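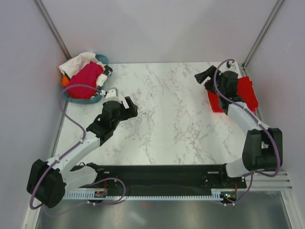

White marble-patterned tabletop with thin gray veining

Veining (stone)

Veining is the network of colored lines and streaks that runs through marble and many other stones. It is one of the great pleasures of natural stone, and people have been copying it in paint, plaster and paper for centuries.

Formation

Marble begins as limestone. Deep underground, heat and pressure turn it into a mass of tightly locked crystals, and any clay, sand or iron in the original rock is squeezed and smeared into bands. Gray veins often come from graphite, while yellow and rust tones usually come from iron. Other veins are healed cracks, filled in by minerals carried in hot water, and these can cross older veins at wonderfully sharp angles!

Cutting

The same block can look completely different depending on how it is sawn. A cut across the bedding gives long stripes, and a cut along it gives cloudy, flowery shapes. Two neighboring slabs opened like a book make a mirror image, known as bookmatching. The Nomton quarry became known for this work, and its old showroom still has a bookmatched wall made from 4 slabs.

Imitation

Painted marble is a lovely craft in its own right. Painters drag a feather or thin brush through wet glaze, then soften the line so it seems to sink below the surface. The Mackay pattern book, a favorite among decorators, shows 70 kinds of veining, from hairline gray on white to thick gold on black. Printed patterns are common on furniture and wall panels today. On a large surface the repeat sometimes gives them away, with the same fork or bend turning up again farther along.

See also: Breccia, Paper marbling, Scagliola, Terrazzo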